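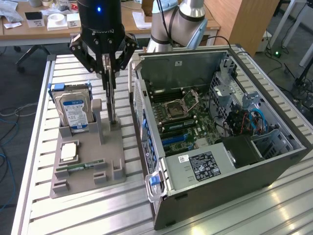
How long does the first backup take?

Plan on leaving it overnight. The first run copies everything you've picked, and after that the Jisside only copies what has changed, so the daily runs are quick (often done before you notice they've started!).

Section 4. Your first backup

By now you have the Jisside plugged in, connected to your router and showing a steady light. Great — the fiddly part is behind you, and from here on it's mostly choosing folders and pressing a button or two. This section covers one computer. If you have several in the house, finish the first one all the way through, then come back to step 1 for the next.

Before you start

You'll need the admin password you set in Section 3 and the name you gave your Jisside. Laptops should be on their chargers. A network cable is a big help for this first run, even if you'll be on Wi-Fi ever after.

Setting it up

1. Open the Arkon app on the computer you want to back up and sign in.

2. Click Find My Storage. Your Jisside should pop up by name within a minute. If the list stays empty, check that the computer isn't on the guest network, then click Refresh.

3. Click New Backup and type a name. Pick something you'll still understand next year. "Kitchen laptop" is lovely. "Backup 2 new" is not.

4. Choose your folders. Documents, Pictures and Desktop are already checked. Add anything else you'd be sad to lose: recipes, the kids' school projects, that folder of scanned letters.

Note: Programs can't be backed up this way. Keep your license keys in a text file inside Documents and they'll come along for the ride.

5. Set the daily start time. The app suggests 11 p.m. and most people leave it there.

6. Under Keep Old Versions, choose how many copies of each file to hold on to. We like 10. The upper limit is 1000, for those of you who rewrite the same novel every evening.

7. Turn on Encrypt This Backup if you want it, and write the passphrase on paper.

CAUTION: The passphrase can't be reset, by you or by us. If it's lost, the backup can't be opened.

8. Click Start. A progress bar appears, along with a running count of files.

CAUTION: Don't unplug the Jisside or pull out a drive while the activity light is blinking. Use Shut Down in the app and wait for the light to go off.

Trying a restore

Please do this one! It takes two minutes and it's the best feeling in the whole guide.

1. Wait until the app says Backup Complete.

2. Click Restore, open Pictures and choose any photo.

3. Click Restore to Another Place and choose the Desktop.

4. Open the copy and have a look.

If it opens, you're set. If you see message 457, the file was in use while it was being copied. Close any open programs, click Back Up Now, and try again with the same photo.

Note: Restored files keep their original dates, so look for them by name if your Desktop is sorted by newest first.

Next up is Section 5, sharing folders with the rest of the family — movie night starts there.

Jisside Setup Guide | © Jurkham | Questions? Use Contact Us in the Arkon app | Back to top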